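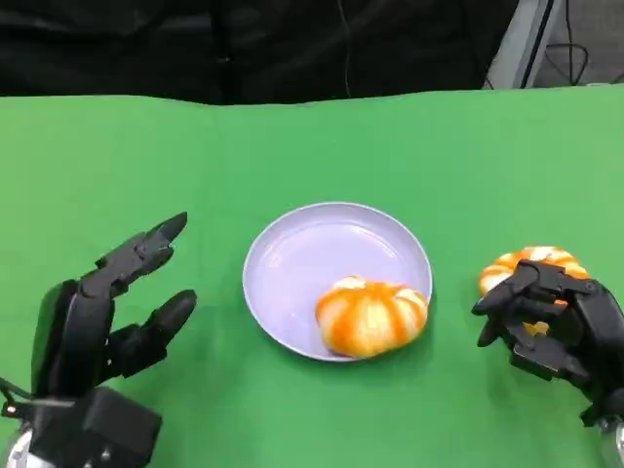 4. Materials: fruit and tableware

Figure 2. Two peeled mandarins, one of them on the shallow plate, with the pith left in place.

We settled on mandarins after a good deal of friendly argument in the Tollberg kitchen, and we remain very fond of them. A peeled mandarin keeps its pale strands of pith, and these, running down between the orange lobes, give it the striped look of a little pumpkin (Figure 2). Kaufmann and Barrera had used whole, unpeeled fruit, and we do understand why, but our interest lay in how people judge freshness once the peel has gone. Over 900 mandarins were bought for the study through January, and 552 of them were kept after sorting. The plate is a light purple-grey with a raised rim, and we laid a plain green covering on the table so that the orange would stand out kindly against it. Pith was never trimmed, however untidy it looked.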